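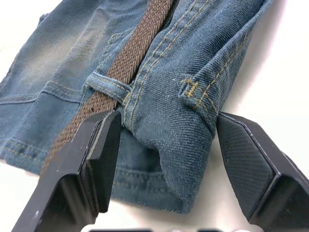 CLUMHOLM, 16 October 2023

Biltlow Garment Reuse has issued a revised sorting and folding procedure for donated denim at its Clumholm depot. The procedure covers jeans, denim skirts and work pants, and replaces the two separate instruction sheets used at the depot until now. It applies to all stock received through the Aguiar collection points.

The main change concerns belts. Under the earlier sheets, belts were removed at intake and stored by length. Under the revised procedure, a belt that arrives threaded through the loops of a garment stays with it, provided that the loops are sound and the belt shows no breaks. Braided belts, such as the brown one on the faded blue jeans shown, are checked for pulled strands along the full length. Gaps between the strands are normal in a braid and are not recorded as faults.

Belt loops are inspected at both ends. A loop with loose or missing bar-tack stitches is sent to the repair bench before folding. Topstitching on the waistband is checked on the outside face only. Fading on the leg panels does not lower the grade unless the fabric has thinned enough to show light.

Garments are folded on a white surface, with the waistband left accessible so that the size label can be read without unfolding. Belted items are stacked no more than 2 high to limit creasing at the loops.

The depot graded 2577 denim items in the last full intake period. Of these, 1304 went directly to sale stock, and 148 were set aside for loop or waistband repair. The remaining items were assigned to fabric recovery or held for a second grading.

Tags for the new grades are printed on Basik card stock and pinned to the rear waistband. Old tags remain valid until existing stock has cleared.

Collection points do not need to change how they pack donations. Copies of the procedure are available at the Clumholm depot front desk during opening hours.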